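Guides > Erholm > Upkeep > 5. Cloths, railings and high dusting

5. CLOTHS, RAILINGS AND HIGH DUSTING

Covers the open two-level room at Erholm: mezzanine railing, stair rail, windows, ceiling lights. Floors are section 6. Kitchenette is section 7, don't use these cloths in there.

Read 5.1 before first use. New cloths shed and the blue ones bleed dye onto white walls if you skip the first wash. Ask Bogdan about the patch by the coat hooks.

5.1 First wash (new cloths only)

1. Open the box from Walczak. 40 cloths to a box, mixed colors. Pull off the paper bands.
2. Sort by color. Blue on its own. Always.
3. Shake each one out over the tub. Some come with loose thread stuck in the fold.
4. Wash at 60 with half the normal detergent. No softener.
5. Second rinse for the blue. Water should run clear by the end. If not, rinse again.
6. Dry flat on the rack or tumble on low, 40 minutes. Not on the radiator.
7. Fold in quarters, stack in the bin with the matching lid.

NOTE: No softener means no softener. It coats the cloth and then it just pushes dust around. Same goes for dryer sheets.

NOTE: If the Walczak box turns up with the order sheet missing, the reorder number is 2355. Write it on the bin lid too, the old label has rubbed off.

5.2 What color goes where

Blue: railings, stair rail, window frames, door handles.
Yellow: glass.
Gray: lights and anything overhead. Dry only.
Red: washrooms. Never comes back into the big room, not even clean.

If a cloth gets used on the wrong job, put it in the wash. Don't put it back in the bin and hope.

5.3 Before you start

1. Lights off at the wall panel if you're doing 5.6. Give them time to cool. Do the windows first if you're short on time.
2. Top level first, then the stairs, then down. Dust falls.
3. Move anything under the mezzanine edge. Coats, laptops, the good chairs.
4. Half fill the small bucket. Lukewarm water, one squirt of the Plustden cleaner. More soap leaves streaks on the black bars, you'll be going over it twice.
5. Take two blue cloths up, one damp, one dry. Put the bucket on the floor against the wall. NOT on the ledge, not on the railing, not on the top stair.

CAUTION: Never lean out over the railing to reach the outside face. Use the long-handle duster from below.

CAUTION: Nobody walks underneath while the outside face is being done. Put the cone out.

5.4 Railing, mezzanine level

Bars run horizontal, so every one of them is a little shelf. The top bar looks worst, but the bottom one is where it really builds up.

1. Dry pass first. Bunch a blue cloth in your hand, don't fold it. A bunched cloth wraps the bar, a folded one only gets the top.
2. Start at the wall end. Work along one bar as far as the next post, then drop down to the bar below. Finish the bay before moving on.
3. Shake the cloth into the trash bag after each bay. Not over the edge please.
4. Damp pass. Wring the cloth out hard. It shouldn't drip when you squeeze it.
5. Wipe the posts top to bottom. Get round the back where bar meets post, use a corner of the cloth and a finger.
6. Dry pass again right away, dont leave it to air dry. Water spots show up badly on black once the daylight's on it.
7. Check by crouching and looking along the bars toward the window.

NOTE: Anything sticky (tape marks, mostly, after events) gets a drop of neat Plustden on the cloth. Leave it on the spot, then rub. No scrapers or scouring pads, and no magic erasers, those dull the finish and we've already lost one bay that way.

NOTE: If a post moves when you wipe it, stop. Tell Remigiusz Krajewska the same day, don't try to tighten it yourself.

5.5 Stair rail and windows

Same method on the stair rail, but come down it, don't go up. One hand stays free. Leave the bucket at the bottom and bring it over when you get there.

Windows:

1. Frames before glass. Dark frames, blue cloth, damp then dry.
2. Corners with a cotton swab if you can see grit in them.
3. Glass with yellow, dry or very slightly damp. Side to side inside, up and down outside, so you know which side the streak is on.
4. Lower panes only from the floor. Upper panes are the window company, they come in January and again when Lena Ziółkowski calls them.
5. Don't clean glass with full sun on it. Early is best.

Wipe the sill last. Sills get more coffee rings than you would think.

5.6 Ceiling lights

Round recessed lights, the long linear light and the panel on the underside of the mezzanine. All gray cloth, all dry.

1. Power off. Check again.
2. Gray cloth over the head of the extension pole, clip it on. Tug it. If it slides, redo it.
3. Round lights: one slow turn around the rim, then the middle. Don't push up on the fitting.
4. Linear light: one end to the other in a single pass. Going back and forth just leaves stripes.
5. Panel: flat cloth, light pressure. Don't touch it with bare fingers, prints show when it's lit.
6. Exposed beams while the pole is out. Sides as well as the bottom edge. White paint so go easy, dry cloth only.
7. Power on. Look up from the far wall for anything missed.

CAUTION: No spray overhead. Not on the cloth either.

CAUTION: No ladders for this. If the pole doesnt reach, leave it and write it in the book.

5.7 Checking a cloth before it goes back

Do this at the end, every time, takes no time at all.

1. Open the cloth all the way out. Look at it against a white wall or the ceiling, good light. Middle of the big room is best, facing the mezzanine.
2. Look for grit. Anything hard in the weave will scratch the bars.
3. Run a thumb along the edges. Long loose threads get trimmed, never pulled.
4. Bunch it up and let go. Good ones stay soft and spring back a bit. If it stays stiff there's soap in it, send it for a double rinse.
5. Thin in the middle or torn: rag bag.

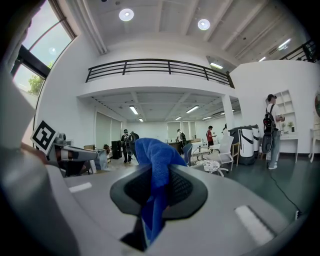

Fig. 5-2. Blue cloth, bunched. Black mezzanine railing behind.

NOTE: Blue fades with washing, that's fine. Faded doesn't mean worn out. Go by feel.

5.8 Putting away

1. Used cloths in the mesh bag, blue separate from everything else. Wring out wet ones first.
2. Bucket emptied in the utility sink. Rinse, turn upside down.
3. Pole collapsed and hung up. Clips go in the jar.
4. Cone back behind the door.
5. Chairs back where they were.
6. Sign the book, note which bays got done. Half a railing is OK if you write down which half.

Wash day is Thursday. Mesh bag has to be by the machine before noon or it waits a week. Wanda Pietrzak runs it, keys are with her.

5.9 Quick fixes

Streaks on the bars: too much soap. Go over with plain water, then dry.
Lint on the bars: new cloth that missed its first wash. See 5.1.
Blue smear on the wall: dab with plain water straight away, don't rub. If it's dried in, leave it for touch-up paint.
Cloth smells: left wet in the bag. Wash at 60 again, dry fully.
Dust back by the next day: beams weren't done. See 5.6 step 6.
Bin running low: reorder when you can see the bottom. Leokadia Ziółkowski does the orders, give her the number not the color name, the color names changed.

Section 6 (floors) starts with the mats. Take them outside before you fill anything.

Related
Erholm: 4. Opening up and lights
Erholm: 6. Floors and mats
Erholm: 7. Kitchenette
Darnbridge: Cloths and bins, short version
Reporting a loose rail or post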